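**Ticket:** garment hanging, gripper loses collar on second arm
**Opened by:** Wenjie Zou
**Assigned:** Edit Kozma
**Status:** open, much happier than it was
**Bench:** Groltora laundry cell

**11th February, Wenjie**

Opening a fresh ticket for this as the old one had turned into a chat thread. Short version: the two-arm bench can take a shirt out of the basket and get it flat enough to work with, most of the time. Getting it from there onto a hanger is where we lose it. The left arm picks up one shoulder, the right arm goes for the other, and somewhere between the lift and the hanger the right side slips out.

I ran 50 attempts with the same settings as January. Full hang, both shoulders on, hanger back on the rail: 3. I know how that looks, but in January we had none at all, so I did a small lap of the room.

Settings for the record:

- grip force: default on both sides
- lift speed: slow profile
- planner: Kusov, stock build
- garments: mixed, whatever came out of the basket

**Edit**

Love the lap. Can you split the failures? "Slips out" might be several things. I'd like to know whether the right jaw had cloth in it at the start of the lift, or whether it closed on air and the shirt only came up because the left arm was dragging it.

**Wenjie**

Good question, and the answer is a bit embarrassing. I went back through the logs and in a lot of the failed runs the right jaw position reads fully closed. A pinch of cotton should leave a small gap. So it never had hold of anything! The planner was happy, the arm was happy, the shirt was on the bench.

Thick things are fine. Anything with a proper seam to grab is fine. Thin fabric lying flat is the trouble, and dark fabric is worse again, I think because the wrist camera can't make out where one layer stops and the next starts.

**Attila Dudás**

Jumping in from the vision side. Dark cloth on a pale bench gives you a great outline and terrible insides. The outer edge is easy. A fold in the middle of a black shirt is close to invisible to us unless the light comes in from low down. Could you try a lamp at bench height, off to one side? Something cheap is fine. I used a desk lamp for the Primwood towels and the folds jumped right out.

Also, are you picking the grasp point from the outline or from the depth map?

**Wenjie**

Outline. Switching to depth is one line in the config, so I'll do that and the lamp, separately, so we know which one helped.
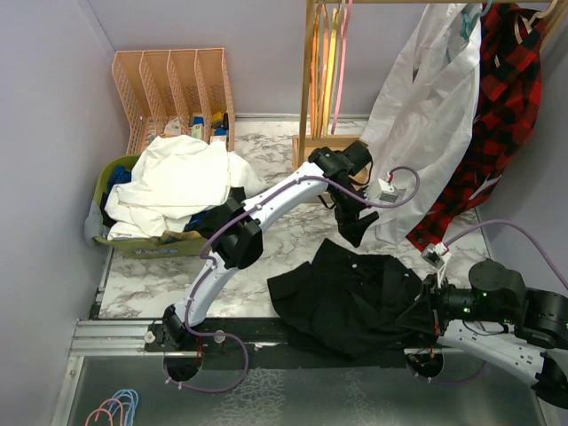
Depth first, then. With the grasp point coming from the depth map, the arms stop going for the nearest corner and start going for ridges, places where the cloth is already standing up a little. You can hear the difference, oddly enough. The jaws used to click shut on nothing and now they close with a soft sort of thud. I'd have paid money to hear that sound a month ago.

The new problem is that a ridge isn't always a shoulder. I had a lovely firm grip on a cuff, and the machine tried very hard to put that cuff on a hanger.

**Edit**

Ha! Progress, though. A firm grip on the wrong part is a much better bug than no grip on the right part.

Can you add a check after the close? If the jaw reads fully shut, open, back off, nudge the cloth inward to make a ridge, try again. Cap it at 2 retries so it doesn't stand there poking a shirt all afternoon.

**Wenjie**

Added. The nudge was the fiddly bit. Too light and the gripper skates over the top, too firm and it shoves the whole garment along the bench. Working value is a slow push inward with the jaws half open, stopping when the cloth bunches. On thin cotton it takes around 700 milliseconds for a usable ridge to form, and if you close before that you get one layer or none.

Retry code is in the shared branch. If you pull it, clear the old calibration first or the right arm will reach short.

**Ákos Halász**

Pulled it, didn't clear the calibration, right arm reached short. Cleared it, all good. Putting this in writing so the next person reads Wenjie's last line twice.

Question from someone who does a lot of actual ironing: why start with the shoulders? When I hang a shirt I pick it up by the collar, give it a shake, and let it sort itself out. Gravity does half the job. Lifting by both shoulders at once means you have to find both shoulders while it's still a heap.

**Wenjie**

Because the original Namboodiri write-up did it that way and I copied it! No better reason. I'll try collar first, one arm, lift clear of the bench, then bring the second arm in while it's hanging.

**Wenjie, later**

Collar first is so much better. Once the shirt is up in the air it has a shape, and the second arm has something to look at. It still misses when the collar is tucked underneath, and buttoned shirts are easier than open ones, as you'd guess. The cuff problem has mostly gone, as a cuff held up in the air doesn't look anything like a collar and the planner now puts it back down.

Still failing:

- very light fabrics that swing after the lift. Waiting for them to settle works but it's slow
- hangers bunched together on the rail. The arm wants one and brings a neighbour along
- anything knotted up with something else in the basket

Lamp test not done yet. Borrowed one, wrong plug.

**Irén Szénási**

I've been asked by the people upstairs whether this means a machine can put the washing away. What do I tell them?

**Edit**

Tell them it can hang some shirts, slowly, with one of us standing nearby, and that it couldn't do that in January. I'd still do my own at home. A person gets through a basket while thinking about dinner, and we're cheering for a collar. But I think the cheering is fair. Cloth is a rotten thing to give a robot: it's never the same shape twice and it hides its own edges.

Please don't promise socks.

**Wenjie**

Agree on socks. Leaving this open for the lamp and the hanger spacing. Attila, if you've got a lamp with the right plug, I'm at the bench until five.

**Attila Dudás**

On my way down with two, one of them a bit ugly.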